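Skuvham 25 waste bin, reviewed after a winter at my desk

I bought this little black bin back in December because my old wire one let pencil shavings out all over the floor. It's plain plastic with a flared rim you can grab one-handed, and it weighs next to nothing - great for emptying, not so great if you own a cat!
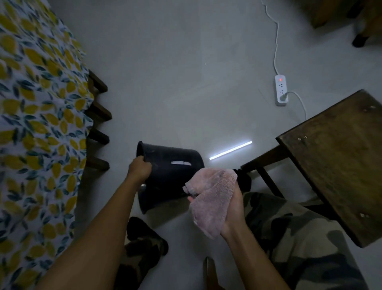

Does it need special cleaner?
Dish soap and an old towel do the job, and I go over mine every couple of weeks.

My only gripe is scuffs, they show up fast on the dark plastic. I looked at the Tirner too but it was bigger than I wanted. Four stars, and I'm getting a second one for the bathroom.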